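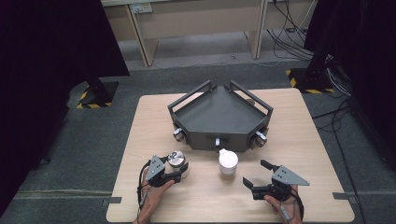 Deepika Gowda wrote to ask us why a drink in a metal cup feels so much colder in her hand than the same drink in a plastic one, when both came out of the same refrigerator. What a good thing to wonder about, Deepika!

Let's start with your hand, which is nice and warm. Whenever something warm touches something cooler, heat moves from the warm thing to the cool one. Metal is wonderfully quick at carrying heat along, so it whisks the warmth out of your fingers and spreads it through the whole can (even the lid, if the lid is metal too). Your skin notices the warmth leaving and tells your brain, "Brr!" Plastic and paper are slow movers. They take a little warmth from the spot you're touching and then sort of dawdle.

Have a look around your kitchen and you'll find containers of all kinds. A shiny silver one with a round lid might hold tea or cookies, and a white cup with a see-through part lets you peek at how much is left.

Want to try it yourself? Leave a metal container and a plastic cup side by side on a table for 40 minutes, then hold one in each hand with your eyes closed. Which one feels colder? They are both as warm as the room, so it's your fingers playing the trick!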